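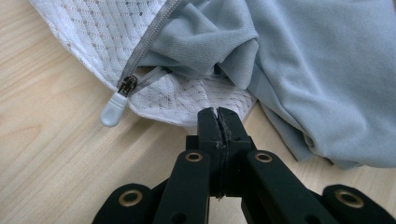
Drandell is a shared house in Plavham with 26 rooms, one laundry and more soft cotton tops than the machines can comfortably cope with. Mesh bags were brought in for anyone who wanted them in September, and this page shows how they are used. The white ones have a lattice weave with small holes, so water gets through, and they close with a grey zip. The zip pull is a smooth rubber tab, easier to hold than bare metal. A pale blue-grey top is partly in the bag, bunched at the opening, with the rest of it spread on the table. Thin knits like that one are what the bags are best for. Towels and jeans can go in the drum as they are.

The bags come in one size and take 2 tops each. Any more than that and the clothes in the middle don't rinse properly. Close the zip all the way before the bag goes in the machine, and tuck the tab in if there is room. Turn printed tops inside out first.

Sorting is done on the table, with the basket at one end and the bag at the other. The brown wicker basket has a cut-out handle in the rim and holds a pale blue garment, and the mesh bag lies flat with its zip along the lower edge.
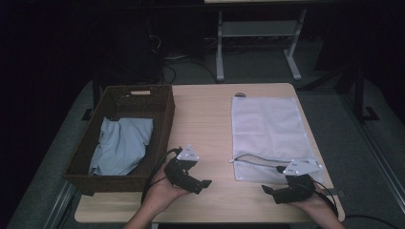 Where things are kept

Clean bags hang on the 4 hooks inside the laundry door. Spare ones are in the Garrido cupboard on the first landing, under the pillowcases. Baskets stay downstairs, please, as they are hard to replace.

Washing and drying

Bagged clothes go in at 30 or below. The Flalow dryer is for sheets and towels only. Take tops out of the bag to dry and hang them on the rail by the window, then rinse the bag and put it back on its hook.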